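Conjunto de cubos de treino Skadeck para pinças de dois dedos
Artigo 899 | Fabricante: Stollska | Distribuição em Portugal: Lanby 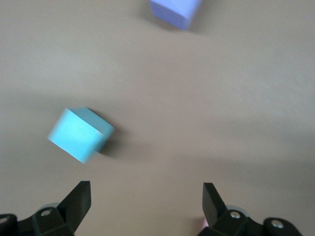

Pinça aberta sobre o tampo, com um cubo azul-claro à frente e outro lilás mais afastado.

Descrição

O Skadeck é um conjunto de cubos coloridos para exercícios de preensão com robôs de bancada. Destina-se a laboratórios, escolas técnicas e oficinas que precisam de repetir a mesma tarefa em vários postos e de comparar resultados entre eles. O conjunto é fornecido com o caderno de boas práticas Moulin, redigido por Capucine Pruvost, que define a preparação do posto, a colocação das peças e o registo das tentativas.

O caderno não substitui a avaliação de riscos da célula nem o manual do fabricante do robô. Em caso de divergência, prevalece o manual do robô.

Conteúdo da embalagem

Cubos de treino, 30 unidades, em cores lisas sortidas
Caderno Moulin, edição em português
Folhas de registo, 330 unidades
Caixa de arrumação com tampa

O robô, a pinça e o tampo não estão incluídos.

Preparação do posto

O tampo deve ser mate, liso e de cor neutra. Evitam-se superfícies com padrão, juntas ou marcas de fita antiga na área de trabalho. Se for necessário marcar limites, a marcação faz-se fora da área onde os cubos são colocados.

A luz deve ser difusa e manter-se igual durante toda a série. As sombras dos cubos são admitidas. O que o caderno pede é que a posição das luminárias fique anotada na folha de registo e que não se altere entre tentativas. Se entrar luz natural, corre-se a cortina antes de começar.

Antes da primeira série, o operador verifica:

1. O aperto dos parafusos visíveis nos suportes dos dedos.
2. O estado das superfícies de contacto dos dedos (limpas, sem cortes nem resíduos de cola).
3. A abertura máxima da pinça, comandada sem peça.
4. O funcionamento da paragem de emergência.
5. O limite de velocidade e o limite de força configurados no controlador.

Qualquer ponto não conforme suspende o exercício até ser corrigido.

Colocação dos cubos

Os cubos pousam-se com uma face inteira no tampo. A orientação é livre e recomenda-se que varie de tentativa para tentativa, incluindo posições rodadas em relação à pinça. Alinhar sempre as peças com os bordos do tampo dá taxas de sucesso que depois não se repetem em produção.

Entre dois cubos vizinhos deve haver espaço para a pinça descer aberta sem tocar em nenhum. Nos exercícios de nível inicial há um cubo-alvo e, no máximo, um segundo cubo a servir de distrator, de cor diferente. A cor do alvo escreve-se na folha antes de o robô arrancar.

As mãos só entram na área de trabalho com o robô parado e o movimento inibido. A regra aplica-se também para endireitar um cubo caído ou retirar uma peça presa entre os dedos.

Registo

Cada tentativa ocupa uma linha: cor do alvo, orientação aproximada, resultado e observações. As falhas registam-se como as restantes. Uma tentativa interrompida pelo operador é anotada como interrompida e não se repete na mesma linha. Um cubo que escorregue depois de levantado conta como falha de transporte, não de preensão.

Manutenção e substituição

Limpar os cubos com pano seco. Não usar álcool nem solventes. Retirar de serviço os que tenham cantos esmagados, faces marcadas ou cor alterada, e guardá-los separados dos restantes. Há embalagens de reposição com 5 cubos da mesma cor.

Num posto com uso diário, o conjunto dura nearly um ano letivo quando se faz rotação das peças.

Formação e apoio

A Lanby organiza em maio uma sessão de introdução ao caderno Moulin, conduzida por Reijo Kettunen. A inscrição faz-se no formulário de encomenda, no campo «Formação». Para dúvidas sobre compatibilidade com uma pinça específica, indicar o modelo, a abertura útil e o material dos dedos.

Edição do caderno em vigor: 12 de outubro de 2018. As edições anteriores podem continuar a ser usadas em séries já iniciadas.

Prazo de entrega e preço: sob consulta.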